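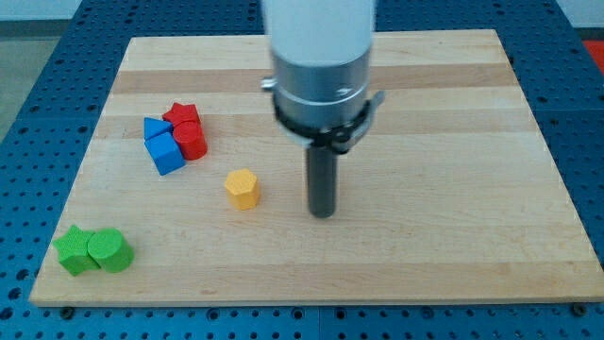 Svend Bach wrote to tell me that a plain set of wooden blocks is a thing adults buy for other adults. Children, he said, want wheels and noise, and the blocks end up in a tub at the bottom of the cupboard until somebody's garage sale.

August 4, 2019
By Nouhaila Belkadi

I have heard a version of this from most of the parents I know, and I think it is half right. The blocks do end up in the tub. I don't agree that the children put them there.

Consider how blocks are usually handed over. They arrive as a big set, bought on the theory that more is better, and they get tipped out on carpet. Carpet is a terrible surface for building. A tower on carpet leans before it has any height, and a child of three does not know it is the carpet's fault. She thinks she is bad at it. After a week of that I would go and find something with wheels too.

A board fixes most of this. I mean a flat piece of solid timber, big enough to lean over, set on something that doesn't wobble. A decent chopping board will do for a start. The striped kind, made from strips glued side by side, is heavy and stays fairly flat if you oil both faces and keep it out of the sun. Mine came from the seconds bin at Kultano. It has one rough corner that I sanded back myself, badly.

The other fix is to put out fewer blocks. When my son was small we owned a Delus set that ran to 410 pieces, a gift from his grandparents, and he would stir it like soup. One wet afternoon in February I put a handful on the board and took the rest to the laundry. He stayed with them until lunch. He sorted them by colour, then sorted them some other way I couldn't follow, and told me off when I moved one.

I have since tried to persuade two playgroups to do the same. One agreed. At the other, Malou Østergaard felt that rationing would lead to fights, and I'll concede there were fights at the first one — mostly over anything shaped like an arch. They were short fights. The children had to ask each other for things, and I count that in the plan's favour.

Shape matters more than the catalogues let on. A bucket of cubes gives you walls and towers and very little else. Once the pieces differ, a child has to turn each one over and work out which side it will sit on. Colour is useful too, despite the current fashion for bare timber in every nursery. Grown-ups like the bare look. A three-year-old likes being able to say "the red one" and have everybody know which she means.

As for cost, Zornura sells a boxed set with its own display shelf for roughly $600, and I can see nothing in it that a second-hand bag and a board won't do. Spend the difference on shoes. They need new ones every few months anyway.

Svend is welcome to his view of the cupboard. Before he sends the tub off to the garage sale, I'd ask him to pull out a few pieces, clear the kitchen table and leave them there overnight without saying anything to the kids.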